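REPORT ON A VISIT TO THE DRUSTWOOD PACKAGING AND PAPER FAIR

Prepared for members of the Rajan Regional Records Network by Wissam Darwish, Collections Officer

Purpose of the visit

The Network was invited to send two representatives to the trade day of the Drustwood Packaging and Paper Fair, held on Thursday, May 13, 2004. Jad Masri of the Clisia Local History Centre attended with the author. Members had asked at the April meeting for advice on storage boxes, as the present stock of archival cartons will not cover the transfer of the Clisia shire rate books. The representatives were asked to look at suppliers, compare board grades and report on likely costs. No authority to purchase was given.

Arrival and general arrangements

The fair occupied both halls of the Drustwood showgrounds. Registration opened at nine and was handled promptly. A printed catalogue was supplied at the desk, although the floor plan in it did not match the numbering of the stands in the second hall, and several exhibitors had put up their own signs. Parking was adequate. Lunch was available from a kiosk beside the eastern gate, with seating outdoors only.
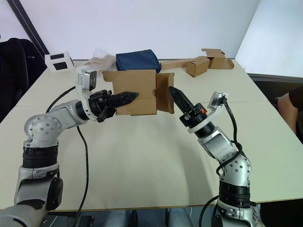 Board grade was the subject on which the representatives most wanted guidance, and exhibitors were generous with their time. Ordinary corrugated carton is made for goods in transit and is not suited to permanent storage of paper, as its acid content will in time discolour whatever is held in it. A brown cardboard box of the kind gripped between the two arms is acceptable for moving volumes from one building to another, and members should feel free to go on using such boxes for that purpose. For the shelves, the Network should keep to acid-free board with an alkaline reserve. Mr Masri obtained sample swatches in grey and cream, which are now held at the Clisia centre and may be borrowed on request.

Talk on humidity and board strength

The morning talk was given in the smaller hall by a technical officer from Soltesum, a board merchant. The speaker explained that stacked cartons lose strength as the air becomes damp, and that many failures put down to poor board are the result of storage directly on a concrete floor. Members with basement stores were advised to raise the lowest row on pallets or open shelving and to leave a gap between the stack and any outside wall.

Questions ran well over time. The author asked whether cartons that had once been damp could be returned to use, and was told that they should be kept for light contents only.

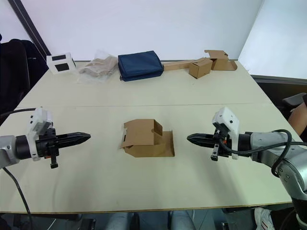
Prices and quantities

Soltesum offered a written quotation of $884 for a first order of acid-free cartons supplied flat, with delivery to Clisia included. The quotation stands for 30 days. Some 40 cartons would be needed for the rate books alone, and the order would leave a modest surplus for the parish maps. A second supplier promised a quotation by post, which had not been received when this report was prepared.

Recommendations

That the Soltesum quotation be placed before the next meeting, together with the second quotation if it is to hand.

That members with basement stores inspect the lowest row of cartons before winter and advise the author of any damage.

That the Network send representatives to the fair again next year, with a request that they attend the afternoon session on label adhesives, which could not be fitted in on this occasion.

Copies of the fair catalogue and the notes from the humidity talk may be obtained from the author.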